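Hi Aksel, and hello to everyone else at Vastico who reads these,

Spring update from the Meltlow pollinator strip project. You asked me to keep it short and skip the charts, so you're getting it the way I'd tell it over coffee.

The big news is that the seed is in the ground! We finished the last stretch along the Palamarchuk orchard in May, a little behind the plan because the lower field stayed too muddy for the drill. That brings us to 1355 yards of strip across 11 farms. Two of those farms joined after the winter meeting, and one of them (the Rirketti place, up on the ridge) gave us a wider margin than we asked for, so we mixed in extra goldenrod and asters for the late-season native bees.

Germination is patchy. The phacelia came up like crazy and the bee balm is fine, but the milkweed is slow and I'm not going to pretend otherwise. I think we put it in too deep on the first three farms. We went shallower after that and I'll know by midsummer if it made a difference. If it didn't, I'd like to use plugs in the fall, and I have a quote for 455 of them that fits inside what's left of the planting line.

Nest blocks are up on nine farms. Mason bees had already sealed tubes on four of them when I last went around, which made my whole week. The bumble bee boxes are empty so far - that's pretty normal for a first year, but I did move two of them into better shade.

Spending: we've used $784 of the travel money, mostly gas, and the drill rental came in under the estimate. The signs cost more than I budgeted because we had to reprint the ones with the wrong phone number. My fault, and I've taken it out of the workshop snacks. 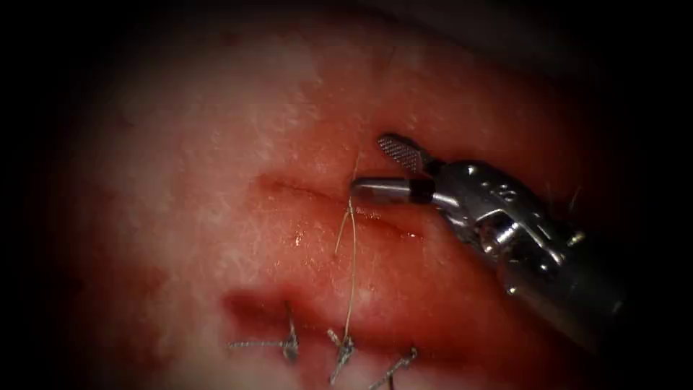 Spray timing is the part I'm still chewing on. Most of the growers are happy to hold off until evening when the strips are in bloom, but two of them hire the same contractor and he sets his own schedule. I've got a call with him at 7 a.m. (his choice, not mine) and I'll pass along whatever we work out. A text message the day before would already be a big help.

Next up are the first bloom walks, then mowing the paths, then the summer bee counts. Could you let me know about the plugs before I send the fall order? The nursery will hold the price through the end of August.

Thanks again, and come out and see it if you can - the phacelia is about to pop!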